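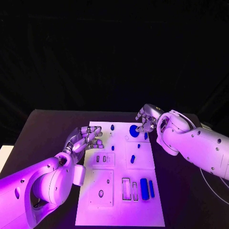

Station 6, Aasen room: both hands over the peg board, right hand beside the blue disc.

LESTEO GRIMUMCOMBE
Demonstration station safety check, with comments
Station: 6 (two-arm, remote control by Trullance gloves)
Task being shown: peg board, blue parts
Checked by: Borghild Holmgren
Operator present: Vilgot Hellström
Date: 2025-07-03
Marking: OK / OK with comment / Fix before next session / Not checked

Before you read on, a word to the newer operators. The comments are longer than the form strictly asks for, and I know it. The boxes tell you what I found, and the comments tell you what I'd like you to keep an eye on when it's you wearing the gloves and I'm off at the other end of the building. Please read them with a cup of tea if that helps!

SECTION A. ROOM AND TABLE

A1. Floor clear behind and beside the operator's chair
OK.
Vilgot had moved his bag to the hooks before I even got my pen out, so full marks there.

A2. Tabletop clear of everything except the work board, its parts and station cabling
OK with comment.
There's a small white item sitting at the back edge of the table, over on the right behind the arm. It was nowhere near the work, but please take things like that right off the table before you enable. The hands may not go back there in this task, but an elbow can, and you won't be looking at the elbow when you're trying to place a peg.

A3. Cables routed away from arm travel
Fix before next session.
I've brought this one up before and I'll go on bringing it up cheerfully until it's done. The white cable on the right side lies in a wide loop over the tabletop, behind and under the right arm. I'd like it in a clip along the edge of the table with enough slack for full reach and no more. I moved the arm through its range at creep speed with Vilgot on the stop button and nothing snagged, but a loop that size can wander, and then one day the forearm comes down on it. On the left arm the cable goes up over the wrist, and I asked Vilgot to roll that wrist both ways while I watched. No pulling that I could see. Have a look at it yourself each morning all the same.

A4. Backdrop hung securely and clear of the arms
OK.
Black curtain, full width of the view. I gave it a good tug at both ends. The creases don't bother me from a safety point of view. If they bother the data people they are welcome to bring an iron.

A5. Lighting suitable for the operator to judge distance
OK with comment.
We ran part of the session under the strong purple light and part under the ordinary light. The blue parts still read clearly on the board in both. The shadow of the left arm does fall over the left side of the board in the purple, though, and I found the edges of the raised panels harder to pick out there. Vilgot says he doesn't mind it. Others might, so if you find yourself leaning toward your screen and squinting, slow the scaling down and tell me afterward. It's no mark against anyone.

SECTION B. ARMS AND HANDS

B1. Shells fitted, no missing covers, no cracks
OK.
Went over both forearms with a torch while the station was locked out. All the screws are in. I also had a look in through the open cutout at the left elbow, where you can see the works, and it was clean. Keep your fingers out of there even when the arms are parked. A parked arm still has power unless the key is in your pocket.

B2. Fingers move freely through open, curl and pinch
OK.
Done one hand at a time, starting with the left. The knuckles on both hands close evenly now that the right has had its tendon adjustment.

B3. Wrist modules secure
OK with comment.
The white box-shaped ones at the wrists hang down lower than you think when your own hand is in a comfortable position. On the left it comes very close to the edge of the board. If you drop your wrist to get a flatter approach, that box reaches the board before your fingertips do. Come in from above and you'll be fine.

B4. Grip force limit set for this task
OK.
Set to 13 on the Trullance panel. Please don't raise it because a peg slipped. A slip is useful in a demonstration. You let go, you reposition, you try again, and the robot gets to learn that part too.

B5. Speed limit set
OK.
43 percent, same as the card on the wall.

SECTION C. WORK BOARD AND PARTS

C1. Board flat and fixed to the table
OK.
Pushed at each corner with the heel of my hand, no rocking.

C2. Parts inspected for chips, splits and sharp edges
OK with comment.
The thinner of the two blue bars has a burr on one end that I could feel with my thumb but could barely see. I've rubbed it down. The other parts were all fine, disc and pegs included. If you find another burr, don't pick at it with a fingernail the way I did.

C3. Slots and holes free of debris
OK.
I ran a dry brush through the rectangular slots, and through the oval hole and the little round one on the lower left panel. Some dust came out, nothing worse.

C4. Start layout matches the layout sheet
OK with comment.
We checked the layout at the start of each run against sheet 73, and twice I had to ask Vilgot to stop and put a small peg back where the sheet had it. He took this very well. I appreciate that it feels fussy, but the layout is a safety matter as well as a data one. An operator who expects a part to be in one spot and finds it in another will tend to reach in a hurry, and hurrying is what I see before almost every bump on this station.

SECTION D. OPERATOR AND REMOTE CONTROL

D1. Gloves fit, straps done up, no rings or watches
OK.
Medium pair. Sleeves pushed up above the cuff sensors.

D2. Calibration done with arms disabled
OK.
Flat hand, fist, pinch, thumb out, in that order. Vilgot did the thumb over again because the first reading looked off to him, and I want to say in writing that I was pleased to see it. It cost a minute. A thumb that reads wrong is a thumb that will poke the board.

D3. Stop button within reach of the second person
OK.
Tested before enabling and again after the lunch break. Both arms held position and the hands kept their grip, as they should. If a hand is holding a part when you press stop, leave the part where it is and don't reach in to rescue it.

D4. Nobody inside the taped line while enabled
OK.
One visitor put a toe over and was asked very nicely to take it back.

D5. Idle hand parked sensibly while the other hand works
OK with comment.
I spent the most time on this one. When you're showing a fine task with one hand, your attention goes there entirely, and your other hand sinks in the glove without you feeling it. On the robot that means an open hand drifting down on the board. In the pinch we stopped to talk over, the left fingers had one small blue peg nicely held just above the white surface, beside the knob-shaped part. The right hand was empty, fingers spread, thumb pointing down, just over a tiny peg on the far side. No contact, and it was a tidy pinch! But I'd have liked that right hand higher and turned away. Get into the habit of raising the idle hand first, then look at it, then start your reach with the other. Vilgot tried it that way for the rest of the afternoon and said his shoulder was happier too.

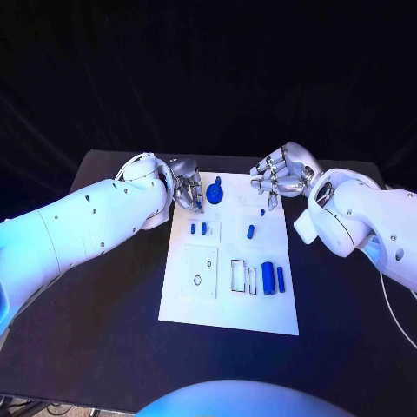 D6. Breaks taken
OK.
The timer on the Trullance panel was on and was respected. I know the runs feel short, and I know you get into a rhythm and want one more. Take the break anyway, gloves off, stand up, look out the window at something far away.

D7. Operator speaks before enabling, switching hands or stopping
OK with comment.
Good loud "enabling" each time. The "switching" was getting quieter toward the end of the day, and by the last few runs it was more of a mumble. Say it as if I were hard of hearing, please.

SECTION E. SHUTDOWN

E1. Hands emptied and parts returned to the board
OK.

E2. Arms parked, key out, key on the hook by the door
OK with comment.
Key came out and went into Vilgot's pocket, and very nearly went home with him. I've done the same thing myself. Hook first, coat second.

E3. Gloves wiped, hung and charging
OK.
The left glove needs to be pushed quite firmly onto its charger. Wait for the green light before you walk away.

E4. Log filled in
OK.
A nice full log, including a note about the two layout corrections. Thank you.

RESULT
Station 6 may be used once A3 is done. Until then the key stays with me. The clips are in the second drawer of the grey cabinet in the Aasen room, and it's a ten-minute job, so there's no need to put in a ticket.

OPERATOR'S COMMENTS (V. Hellström)
Agree with all of it. I'll do the cable clips first thing and send Borghild a photo. On D5, could we have a small warning tone when the idle hand gets too low? I don't trust myself to remember when I'm tired. On A5, I'd be glad to try the left-hand work under both lights with someone else in the gloves and compare.

REPLY (B. Holmgren)
The tone is a lovely idea and I've passed it along to the software side. Yes to the lighting trial, pick your person and give me a shout. Next full check of this station is in October, and I'll be dropping by unannounced before then, so keep the kettle on.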